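Category: Projects / Elwood Cell / Funder updates

Progress report to the Ignacio fund, second period
Prepared by Pacita Dizon
July 19, 2020

You asked for a plain account of the gripper fault and whether it should hold up the next payment. My view is that the fault is understood less well than our last update claimed, and I would sooner you read that from me than find it in the logs.

The fault itself is simple to describe. During a pick, the gripper on one of the two arms opens without being told to. The software goes on believing the fingers are closed, so the arm finishes its move and reports success. We had 18 of these in 3,000 picks. Four came in the same afternoon, which is the part that bothers me. A fault that bunches up like that is usually telling you something, and we have not worked out what.

Kamran Qureshi's explanation is electrical: the cable loop at the wrist flexes, a connector lifts for a moment, the gripper controller restarts, and the fingers go to their default position, open. It is a decent theory. He swapped the wrist cable and reseated the connectors, and the next few runs were clean. The last update called this "resolved." I did not agree with the word then and I don't now. We have had clean stretches before with no repair at all.

What I can confirm:

- The default position after a restart is open. Aileen Soriano repeated this on the bench by pulling the gripper power by hand.
- The controller does not tell the main program that it restarted.
- The emergency stop cuts motor power to both arms. It was tested and it works.
- No one was hurt. Everything dropped so far has been light.

What I can't confirm is that the restart is what happened in all 18 cases. The logs from the earlier ones were overwritten before anyone thought to save them. The supplier, Dudport, has suggested that our operators are sending stray commands. They have offered nothing to back that up, and the commands we did record show no such thing.

Consolacion Bañez has written a check that compares the finger position with what was asked for and stops both arms if they disagree. It caught the fault when Aileen pulled the power. It has yet to catch one in normal running, so please don't take it as proven.

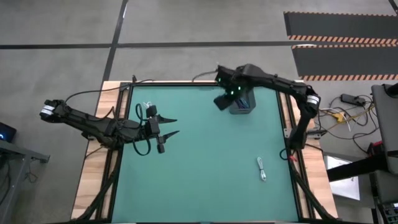 The other open item is floor cabling. Consolacion raised it in her first safety walk and I am raising it again here. Power leads should be routed in covered runs and kept clear of where people stand. The money for this was approved and has not been spent. I have asked Vanderleia Bragança for a date.

Skendthorpe would like a demonstration in November, with visitors standing near the table. I am against it unless we get a second run of 3,000 picks with the new check on, full logs kept, and every stop looked at by someone other than the person who wrote the fix. If that run is clean I will still want a barrier.

On the budget, we are within it, mostly through not having bought things we should have. I am asking for four more weeks and no extra money. If the fund prefers to hold the payment until the second run is finished, I would not argue.

Raw logs for the later faults are available on request. Kamran disagrees with parts of this report and will send his comments separately.

Filed under: robot arms, faults, safety
0 comments | 4 shares

Contact the Elwood project office | © 2020 Elwood | Back to top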